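Moving a small repair business out of the garage: rent or build?

wurleybench
Posted 7/20/18
I fix doorbells, intercoms and old thermostats for people in town. I've run it from my garage for six years and the township now wants me to get a home business permit or move out. There is a 400 square foot unit on the Bolodby road for $517 a month, heat included. Or I can insulate the garage and pay for the permit. Has anyone done either one? 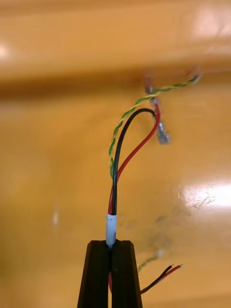
Photo: wurleybench

The permit also limits customer visits to 3 a day. Most of my work comes by drop-off, so that hurts.

titora_dan
Rent. I held on to my garage for too long and the neighbors complained about parking every January when the plows came through. Ask who pays the water bill before you sign.

lowgear
Disagree. $517 every month is a lot for a one-person shop. How many jobs do you do in a slow month?

wurleybench
Enough to cover it, with not much left over. Winter is better than summer.

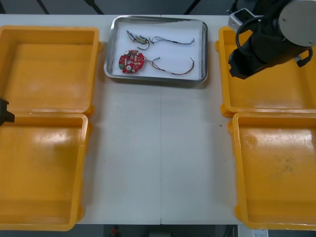

The other thing is insurance. My homeowner's policy won't cover customers' property in the garage, and the agent quoted me $2,000 a year for a rider. I haven't priced a policy for the unit yet.

lowgear
Get a second quote. Mine was half that — different state, though.

titora_dan
He would need business insurance in the unit too, so that's not a point for either side.

wurleybench
Fair. I'll call around.
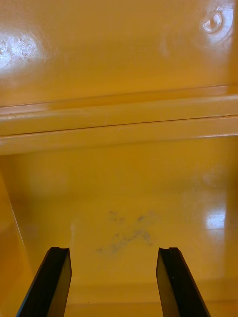
I also read the lease again last night. It's a two-year term and there's no way to get out early unless I find someone to take over. The owner says that is standard.

lowgear
It's not standard. Ask for one year with an option to renew. If he says no, walk.

pinhook
I rented in the Liu building for four years on a one-year lease that kept rolling over. Never had trouble.
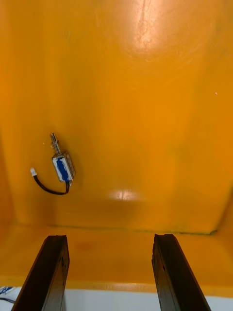 Storage is what finally pushed me out of my basement. Paid work and parts were getting mixed together. Check the shelving in that unit before you decide. Small stuff like that solenoid needs its own bin at either address, and bins take up wall space fast.

wurleybench
The unit has shelves on one wall. I'm going to ask for the one-year lease and see what he says.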